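Storing a wool coat over summer, cedar or bag?

plekwood_149
Got a long Flumia wool coat, camel, paid 149 for it. Want to put it away in April. Garment bag or cedar chest? Closet gets kinda damp.

hemline18
Brush it, get it cleaned, then a cotton bag. Not plastic!! Wide hanger. I marked the new button spots on mine before it went away, 2 were loose.

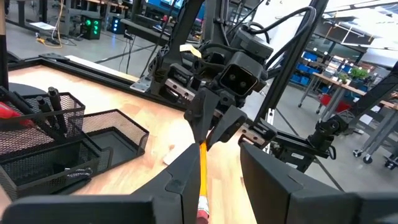 Plain yellow pencil, eraser on the end

Quinlan
Cedar is fine but teh smell fades. Sand it a little every year. Mine's been in a chest 10 years, no holes.
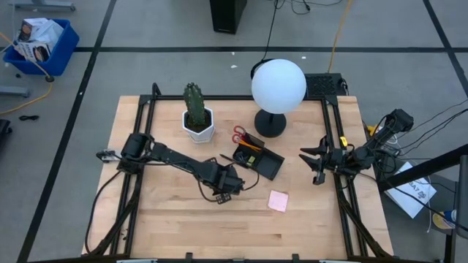
Can I fold it if I have no room to hang it?
Fold it loosely with tissue in the creases, nothing heavy on top.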